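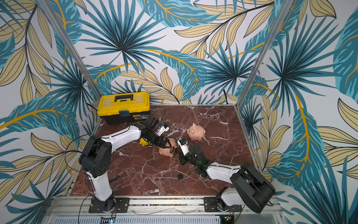
Piggy banks on the red marble, toolbox in the back corner.

Progress report to Heltlow, September
Prepared by Adi Mangundap

Where we're at

The fit-out of the small display bay is finished, apart from the bits that aren't. The leaf wallpaper is up on all three walls and the pattern carries through the corners, which took Þröstur Hviid two goes and most of his good humour. Bergmann supplied the marble. We asked for "a warm neutral" and received burgundy. Everyone has since decided they like it.

The piggy banks belong to the Nudine savings display. They were chosen over a coin jar after a discussion that lasted longer than the wallpapering.

Money

Of the $3000 granted, nearly all is spent. Paper and paste came in under budget, the stone came in over, and the two have more or less forgiven each other. The remaining $100 is set aside for metal trim, should we ever agree that one edge is crooked. Þröstur says it is. I own the level and say it isn't. 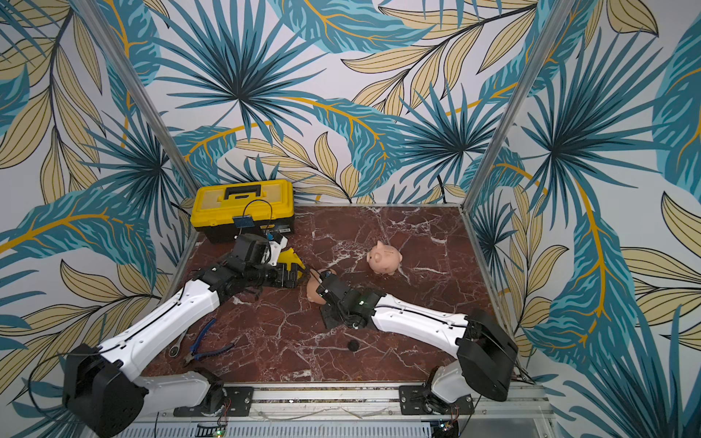
Palm fronds at full size against the veined floor.

The scale of the print was queried at our last catch-up. Yes, it's large. Ulero offered a smaller repeat in the same colours, but we'd have needed 5 extra rolls to match it at the joins, so the big fronds stayed. Visitors who dislike foliage have been encouraged to look down.

Still to do

1. Go over the marble with a soft cloth and the cleaner Bergmann recommends. Vinegar is banned, whatever Þröstur's aunt says. 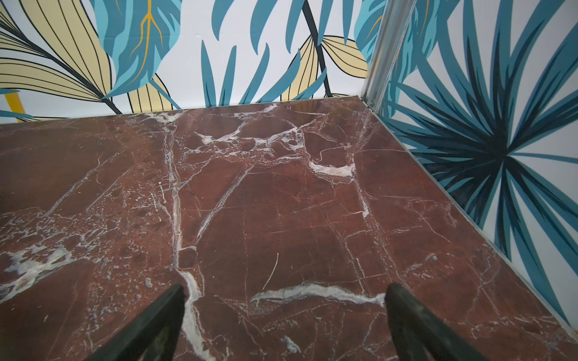
2. Settle the wording of the Nudine sign. We are on draft 2 and it still has the word "journey" in it.

3. Send Heltlow the receipts, including the one that went through the wash and is legible in a strong light.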